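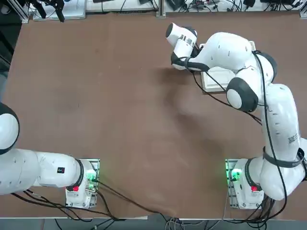 Bogdan Dinu escribió el 27 de diciembre de 2020:

> Tengo que fijar ya el material auxiliar de la mesa de clasificación de Villanueva y me faltan dos datos. Primero, si la bandeja de compartimentos se puede guardar dentro de la caja blanca o hay que reservarle balda propia. Segundo, si el acabado del tablero aguanta el arrastre de las cajas o conviene poner una lámina encima. En abril se dijo que se decidiría más adelante y no encuentro nada posterior en el archivo de la lista.
>
> Pregunto también por el marcado. En Mastside pegan la etiqueta en el fondo y luego no hay quien la lea con la caja llena.

Bogdan, respondo por orden.

1. Bandeja. No la guardaría dentro de la caja. Cabe en diagonal, pero queda apoyada en un canto y el reborde acaba deformándose. Plana y en balda propia no da problemas. La balda que tenemos prevista mide 56 cm de fondo y deja sitio para sacarla por las asas sin volcar lo que lleve.

Los compartimentos son poco profundos, y eso condiciona el uso: sirven para piezas menudas ya clasificadas, en una sola capa. Si se amontona, las piezas saltan de una columna a otra al levantar la bandeja. Para tornillería mezclada prefiero un cubilete cerrado y pasar a la bandeja únicamente lo revisado.
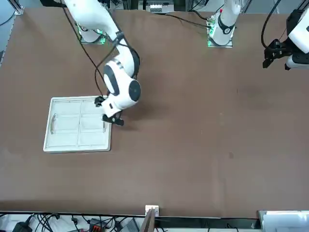

Otro detalle es la orientación. Las dos asas interiores no son del mismo tamaño – la mayor es la curva – y conviene usar eso como referencia: asa grande siempre a la izquierda del operario. Así la columna de entrada y la de salida no se invierten entre turnos. Con el catálogo de Porkix delante, la bandeja lisa cuesta menos, pero no tiene ninguna división y habría que añadir separadores.

2. Tablero. El acabado es mate y se marca. Hay roces leves repartidos por la superficie, nada que afecte al apoyo. La lámina la descartaría: con cajas de plástico se arruga en las esquinas, retiene polvo por debajo y obliga a despegarla cada vez que se limpia el borde. Propongo paño de microfibra apenas humedecido al final de la jornada y levantar la caja en lugar de empujarla. Si más adelante los roces llegan a notarse con la uña, se lija la zona y se repasa el acabado. 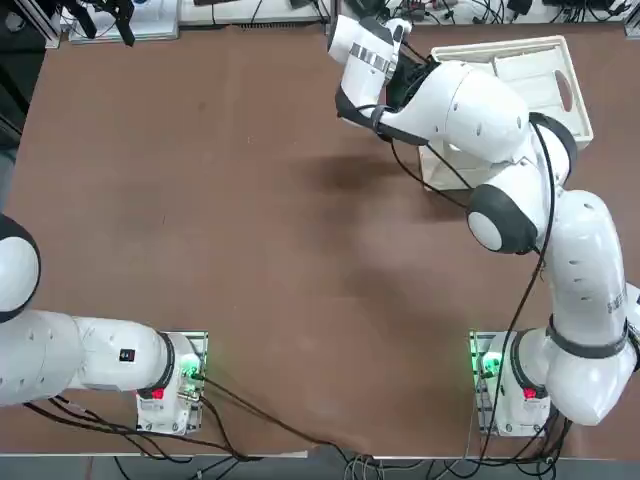 Caja blanca sobre el tablero pardo.

3. Caja. Es para volumen, no para piezas menudas. Cuanto más caladas estén las paredes, mayor tiene que ser la pieza mínima admisible, y en cualquier modelo los huecos de las asas ya dejan salir lo pequeño si se llena hasta esa altura. En el procedimiento pondría el límite de llenado por debajo del asa.

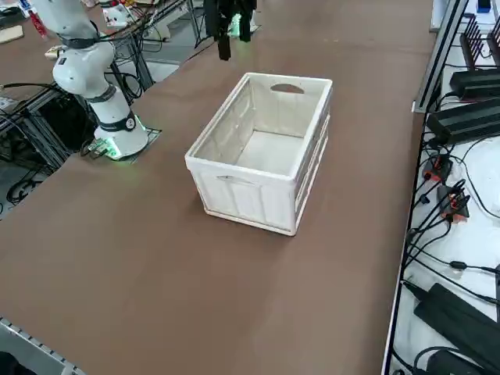 El interior se limpia mal entre nervios. Agua tibia, jabón neutro y cepillo de cerda blanda; el estropajo deja el plástico áspero y la suciedad agarra antes. Secar boca abajo, con un listón bajo un lado para que corra el aire.

Respecto al marcado: etiqueta en la cara exterior de una pared larga, centrada bajo el reborde, en zona plana. Sobre los nervios se despega. Formato de 80 x 70 mm, texto negro, código arriba y contenido debajo. En el fondo, nada.

4. Pendiente. Me falta la holgura entre cajas en la estantería. En el plano de Govness figuran 4 mm y me parece justo para meter la mano, pero no he podido comprobarlo con la balda montada. Si alguien tiene la medida real, que la mande a la lista y corrijo la hoja.

Comentarios (3)

Nerea: Lo del asa grande a la izquierda lo aplicamos desde hace tiempo. A los zurdos les resulta incómodo, habría que preverlo.

J. Ordaz: El listón para secar, mejor de plástico. La madera deja cerco.

Bogdan Dinu: Recibido. Reservo la balda y quito la lámina del pedido. La holgura la mido yo cuando monten la estantería.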